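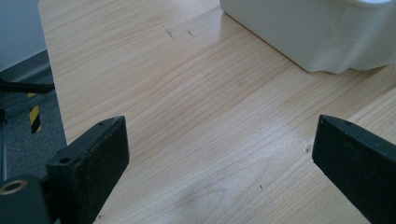
Mornedham Workshop Members Publish Plans for Hand-Held Gripper

MORNEDHAM, May 27, 2023 -- Members of the Wurnilar shared workshop today released free plans for Kartha, a two-finger gripper that is held and worked by hand. The files cover the fingers, the mount and the handle, along with a parts list and assembly notes.

Elie Daher and Nayara Bittencourt started the project last September at Daher's kitchen table and moved it to the workshop when they needed more bench space. The published version is the third design. It has black, block-shaped fingers with small holes in them, and can be put together in six hours with common hand tools.

"The first two were too heavy to hold for long," said Bittencourt. "We cut the weight to 578 grams and made the fingers easy to swap."

Kojo Osei wrote the assembly notes after building a second unit from the drawings alone. He found two wrong screw lengths -- both are fixed in the released files.

Wurnilar will run a build evening for members who want to make their own. Parts kits cost $100 each, and places are booked at the front desk.

Wurnilar is a member-run workshop for wood, metal and electronics projects.

Press contact: Mirela Leite, Wurnilar, Mornedham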